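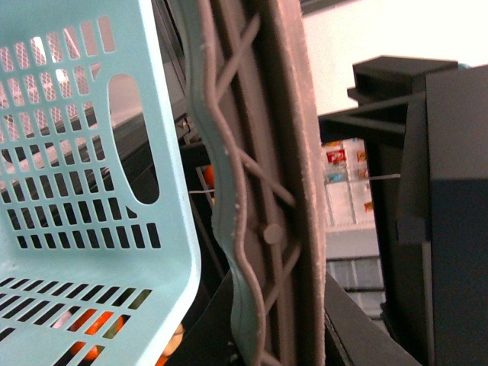

Naledi Hlongwane wrote in to ask if a two-armed shop robot was worth the bother for a small grocer, or if she'd be better off spending the money on a Saturday lad and a decent trolley. Fair question, Naledi! I've had a good long go with the Flamley now (that's the two-armed picker from Skistska, hired by the month with fitting included) so I'll try to answer it.

First off, the hire. Ours is £958 a month on the basic plan, and you pay for the support line on top if you want a person on the other end after six in the evening. I didn't, and then I did, and they switched me over without any fuss. Setting up took 46 minutes by my kitchen timer, most of it me hunting for a socket that wasn't already full.

One warning: measure your counters before you order. The booking form wants the height to the underside as well as the top, and I only sent the one, so we went back and forth by email for ages.

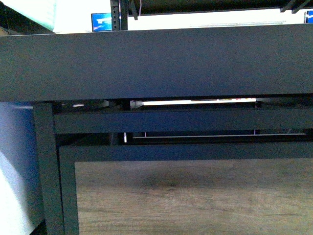 Marek Vlček reckons the measuring is the worst bit of the whole thing, and that he'd have paid extra for somebody to come round and do it for him. I'm with him there. The tape measure diagram in the booklet is tiny!

Right, baskets. I thought fruit would be the hard part, but for me it's the handles that matter. The Flamley likes a stiff handle that stands up on its own, and the floppy ones in my stockroom were hopeless. The two-finger grippers want something to close on, so do try your own baskets during the trial.
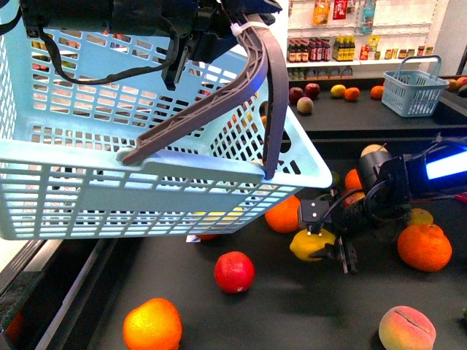 Basket in one gripper, the other over a lemon.

What I like best is having two arms to play with. You can give each one its own job on the tablet, and the menus are big and plain, with none of that tiny grey writing. I do wish you could save a job under your own name for it, as I've now got a list of numbers and a sticky note telling me what they mean.

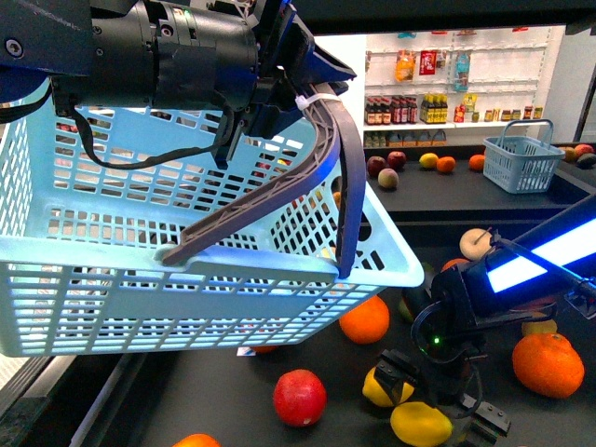 The other grumble is the manual, which puts the arm settings in two different chapters and the stop button in a third. Read the stop button page first. It's also slower than I am, by a fair bit, and if you've got a queue at the till you'll feel it. For quiet hours, though, I'm very happy, and I've kept ours on until October. Four stars from me, and I'd go up to five if they sorted out that booklet.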